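# Do I need separate insurance for a scooter I only ride on side streets?

**Mererid Skyrme**

I bought a used Burer scooter in August from a man two streets over. It's small, tops out slow, and I use it to get to work at the Llewellyn garden center and back. I never take it on the highway. The seller told me he rode it for years with nothing but his homeowner's policy and was never stopped.

I called the company that has my car, Zitex, and the person on the phone said a scooter isn't covered under the auto policy. She quoted me $174 a year for liability only, or $215 if I want theft added. The scooter itself cost me less than I'd like to admit, so theft seems like a waste. What I want to know is whether I need the liability part at all if I stay on streets posted at 25 or less. I have a title and a bill of sale. No plate yet.

---

**Aled Edwards**

You need to find out how your state classes it before anything else. Most states go by engine size and top speed, and a few also look at whether it has pedals. The kind of street you ride on usually doesn't change the class. Look for a label on the frame under the seat, write down what it says, and take that and your title to the motor vehicle office. I went on a Tuesday before 9 and was out fast.

If it comes back as a motorcycle you will almost certainly need liability, a plate and a license endorsement. If it's a moped, it depends on the state. Some ask for a plate and no insurance, some ask for both.

Don't count on the homeowner's policy. Most of them exclude anything with a motor that is meant for the road. Read the exclusions page in yours. The seller was never stopped, so he never found out what his policy would pay.

On the price, get a second quote. My renewal went from $174 to $91 when I moved to a company that writes mostly two-wheel policies, same limits. Ask if there is a discount for a rider course.

---

**Berwyn Kneath**

just get the insurance. my cousin in Pralldale got a ticket and they towed his

---

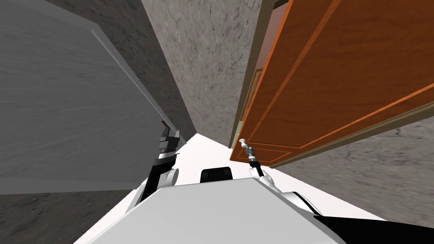

**Branwen Howells**

Aled has most of it. I'd add that you should ask what the liability limits are before you compare prices. Two quotes can look far apart when one of them is for the state minimum and the other is for double that. Get both in writing with the same numbers.

Also ask about medical coverage for yourself. Liability pays the other person. If you go down on gravel with no other vehicle involved, it pays you nothing, and your health plan may have its own rules on motorized vehicles. Mine wanted a form filled out within 24 days of the accident and I only knew because the hospital billing desk mentioned it.

I agree with you on theft if the scooter was cheap. Check the deductible first, though. If it's more than half of what you paid, skip it and buy a good chain.

Until you have the plate and the policy card, don't ride it to work.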